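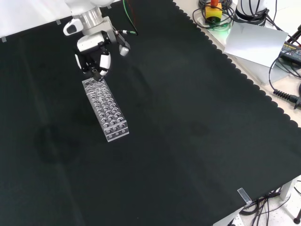 ok budget thread. I said I'd write up how we're planning next year's automation spend so here it is, typed fast between meetings, sorry in advance

short version: arm was the easy part. we signed for that in September and everyone felt great. then the quotes for everything else started coming in

the job is test tubes. racks, tubes into racks, tubes out of racks. boring work, lots of it, people's wrists hurt. 200 racks a week across the two benches at Clerketthorpe and that's before the Candale samples move over to us

first mistake (mine). I put "robot + install" as one line in the spreadsheet. one line!! do not do this. finance sees one number and that number is the number forever

what the line should have been: arm. gripper. spare gripper fingers. cables and cable management. e-stop and wherever the e-stop has to go. table that doesn't wobble. training days. someone's time to babysit it, priced as real hours

cables. I budgeted zero for cables. zero. please learn from me

second mistake, I asked for quotes before we'd settled which rack. Trarklow quoted the gripper against one rack, Bhuiyan quoted against another, so the two prices weren't even for the same job. lost most of a month on that

clear acrylic racks also worth a line in your plan if you're going to rely on a camera for any of this. see-through thing holding see-through things. ask every vendor to quote on YOUR rack and YOUR tubes, on a dark surface and on a light one. black cloth costs next to nothing, try it before you pay for a lighting package

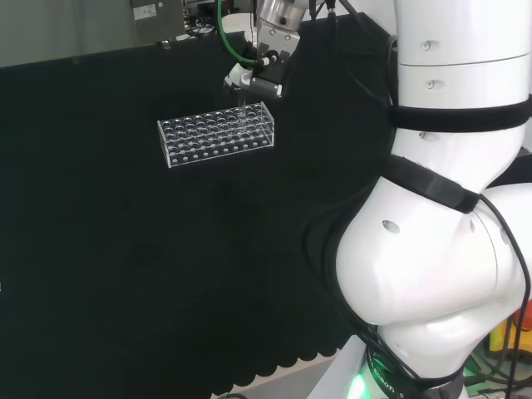 Imtiaz Patwary: we did the reverse, fixed the rack first and then purchasing swapped the supplier to save 20 cents a piece. New hole spacing. Had to redo every position. Put the rack part number in the contract.

^ yes. part number in the contract. stealing that, thank you Imtiaz

adding to it: buy the racks up front too. we're ordering 100 of the same one so nobody gets clever halfway thru the year

ok next, grippers. this is where I'd spend if I had to pick. everybody wants to talk about reach and payload, a tube weighs nothing, I don't care about payload. I care about whether the fingers can hold the thing straight over a small hole and let go without knocking the neighbor

two kinds on our shortlist. plain two-finger, cheaper, easy to get spares. and the hand type with proper jointed fingers, costs more, does more if the work changes later 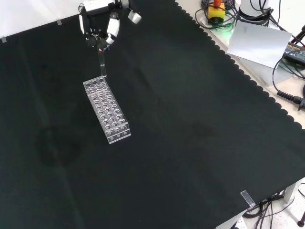 and "if the work changes later" is the whole argument really. Annatjie Chauke wants the hand because she's sure we'll be doing caps by spring. I want the two-finger because caps are not in the plan and I've got a number to hit. we have had this conversation maybe nine times

where we landed: two-finger in the budget, hand as an option with the price held for 12 months. vendors will hold a price if you ask before you sign. they get much less friendly about it after

Karthik Marikar asked what we're spending on spares. 55 hundred for the year. fingers, pads, one full set of cables, a second e-stop box. felt like a lot until I looked at what one dead week costs us

Róisín Brennan asked about leasing. looked at it. fine for the arm, useless for the small stuff, and the small stuff is what gets you. we're buying

also floor space. draw it out. tape on the floor, then walk around it with a cart. the arm base is small and the footprint is not, you need room for the power supply, the cable run, and a human who has to lean in and swap racks. we were short by a whole table and found out with tape, which was free

demo tip: ask to see one tube go into an empty rack and then ask to see the last hole with neighbors on every side. very different asks. anyone can do the first one

ok the checklist, since a few of you wanted something to copy. in the order I'd do it if I was starting over

1. pick the rack and the tube. write down part numbers. don't let anyone touch them

2. count what you move in a bad week, not an average one. budget off the bad week

3. get a demo on your own parts before any money moves. one tube, one rack is enough for a first look
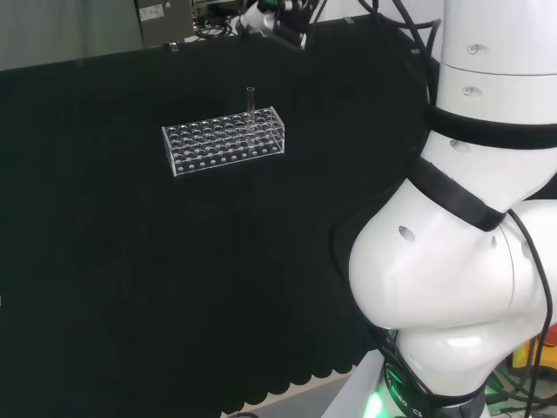 4. split the quote into lines. if a vendor won't split it, ask again, then ask somebody else

5. spares in year one, same PO as the arm. year two money is imaginary

6. training for two people minimum. people go on vacation, people quit

7. a line for "stuff". mounts, tape, clips, a stool. I'm serious, call it stuff, finance let me have it

8. get the option prices in writing with an end date

Bevan Cosgrove is asking if he can have the spreadsheet. yes, once I take our actual prices out of it. tonight probaly, around 9 if the kids go down

also someone asked if Trarklow or Bhuiyan won. not signed yet so not saying. the revised quotes are due end of the month and one of them still has "misc" as a line item for more than the gripper, so I've got a call to make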